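How to Sort Out a Household Junk Drawer and Keep It Sorted

By Danica Ristić
Updated May 2020

Most homes have at least one drawer or box where small things go when they have no other place. Ours was in the kitchen, under the phone charger, and it had reached the point where it would not close unless you pushed the tape measure down first. I have now done the job in three homes, two of them other people's, and the method below is the one I use. It takes an afternoon for one drawer. If you have several, do one at a time and finish it before you open the next.

What you need

Two shallow bins or trays with smooth floors
A trash bag and a bag for recycling
A damp cloth and a dry one
A few small containers with lids
Masking tape and a marker
A small screwdriver for battery covers

The bins do not need to be new or nice. Mine came from Treko, a restaurant supply store near the old bus depot, where they sell used ones by the door. Baking pans work. So do the lids of large storage boxes, as long as they have enough of a rim to stop screws rolling off.

Step 1: Empty the drawer completely

Take the drawer out of the cabinet if it comes out. On most metal runners there is a small plastic lever on each side, one that you push up and one that you push down while you pull. Older wooden drawers usually lift at the front and slide free. If it will not come out, leave it in place and empty it by hand.

Tip everything onto a towel on the table. Do not try to sort while things are still in the drawer. You will end up moving the same roll of tape from left to right for an hour.

Wipe the drawer out while it is empty. Crumbs and pencil dust collect in the corners, and a dry paintbrush gets them out better than a cloth does. Leave the drawer to dry before you line it or put anything back.

Step 2: Pull out the trash first

Go through the pile quickly and take out anything that is plainly finished. That means dried-up pens, expired coupons, takeout menus from places that have closed, bread ties, single earbuds, and instruction sheets for things you no longer own. Test each pen on scrap paper. A pen that needs scribbling to get it going goes in the trash too.

Do not throw batteries in the household trash without checking your local rules. Put them all in one container and deal with them in Step 5.

Step 3: Work in small batches

The rest of the pile is the part that makes people give up. The way through it is to stop looking at the pile. Put a handful of things in the front bin, cover the rest of the towel with another towel if it bothers you, and deal only with what is in the bin. As each thing is decided, it leaves the bin and goes to its group. The second bin is for things you cannot decide on yet.

Keep the batch small enough that nothing is lying on top of anything else. If you have to dig, there is too much in there. Lamisi Boateng, who taught me to do this when we shared an apartment, used to set a kitchen timer for 16 minutes per batch and then get up and walk around. I don't use the timer, but I do get up.

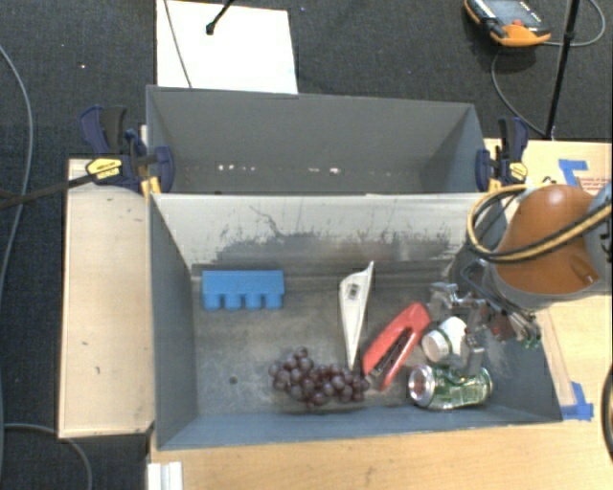 A small batch in the front bin, with the second bin behind.

For each thing, ask where you would go to look for it. That is a more useful question than whether you like it or might need it. If you would look for a tape measure in the tool box, it belongs in the tool box, even if it has been in the kitchen for ten years. Walk it there at the end of the batch, before you start the next one. Piles of things "to go upstairs" tend to stay at the bottom of the stairs.

If you would not look for it anywhere, since you had forgotten you had it, that is usually a sign it can go.

Step 4: Make your groups

You do not need many groups. These cover almost everything I have found in a drawer:

Writing and paper: pens, pencils, sticky notes, stamps, envelopes
Fixing: tape, glue, picture hooks, small screwdrivers, spare fuses
Power: batteries, chargers, cables, adapters
Health: bandages, tweezers, thermometers, safety pins
Keys and locks
Toys and game pieces
Belongs in another room

The health group should leave the kitchen drawer altogether if you have a medicine cabinet or a first aid box. Check dates on anything you put on skin or swallow. Many pharmacies will take back old medicine, so call before you go.

Toys and game pieces are worth a container of their own. Once a month, whoever owns the games goes through it and puts the pieces back in their boxes. A piece that has been in there since last July and matches nothing can be let go.

Keys deserve a little more time. Try every key in every lock in the house, including the shed, the mailbox, and the window locks. Label the ones that fit with a scrap of masking tape folded over the ring. My neighbor Ewan Ruawai had 23 keys in a coffee can and found a use for four of them. A locksmith may take the rest as scrap metal.

Step 5: Batteries and cables

Sort batteries into new and used. New ones still in the package can go back in the drawer. Loose ones should be tested. A battery tester is cheap, or you can put them in a flashlight you know works. Put tape over both ends of any 9-volt battery before you store it or take it for recycling, because the contacts are close together and can short against a key or a paper clip.

If you find a battery that has leaked inside something, put on gloves before you open the cover. With ordinary alkaline batteries the white crust can be cleaned off with a cotton swab dipped in a little vinegar. Let it dry fully with the cover off. If the metal spring is eaten through, the thing is probably not worth saving.

Cables are simpler than they look. Lay them out and match each one to a device you still have. Keep one spare of each kind you use every week. Coil each cable loosely, wrap a piece of tape around it, and write on the tape what it is for. Unlabeled cables are how the drawer got full in the first place.

Step 6: The undecided bin

By now the second bin will have some things in it. Look at them again, all together. I find that half of them are easy the second time.

For the others, put them in a bag, write the date on it, and put it on a high shelf. If you have not gone looking for any of them in 100 days, get rid of the bag. You can open it first if you like — I have stopped doing that, as I always took something out again.

There are a few things that should not go in the bag. Keep anything with a serial number you might need for a warranty, anything that belongs to someone else, and any key you could not identify in a house you rent. Landlords do sometimes ask for them back.

Step 7: Put things back with dividers

Measure the inside of the drawer before you buy dividers, including the height. It is common to come home with trays that fit the floor of the drawer and then stop it from closing. Small boxes do just as well. Checkbook boxes, the bottoms of tea boxes, and jar lids all hold small things in place.

Put the most used group at the front. In our house that is pens and tape. Put the heavy things at the back so they do not slide forward every time the drawer is opened. Lay long things such as scissors and rulers front to back along one side.

If the trays slide around, put a piece of rubbery shelf liner under them. A bit of folded masking tape on the bottom of each tray also works, though it leaves marks if you pull it up after a year or two.

Leave some empty space. A drawer that is full on the first day will be overfull in a week.

Keeping it that way

The drawer will fill up again. What you can do is make the next sort shorter. I go through ours when I change the smoke alarm batteries, and it takes less time than washing the dishes.

It also helps to give incoming things a place to land. We have a small bowl on the counter for anything that turns up in pockets or on the floor. When the bowl is full it gets emptied, and nothing goes from the bowl into the drawer unless there is already a group for it.

If you share a home, tell the others where things went. Nuria Seyoum wrote to me after following an earlier version of this page to say her family had bought three more rolls of tape, all because they could not find the one she had moved. A strip of masking tape on the inside edge of the drawer with the group names on it takes a minute and saves the phone calls.

Common questions

Should I keep spare screws and odd bits of hardware?
Keep them if you know what they came from. Put them in a small bag and write the name on it. Loose screws of unknown origin can go in a jar in the garage with the others.

What about foreign coins?
Some charities and banks collect them. Ask before you post anything heavy.

Can children help?
Yes, after you have taken out blades, button batteries, pins, and medicine. Button batteries are dangerous if swallowed, so pick those out yourself first and put them up high.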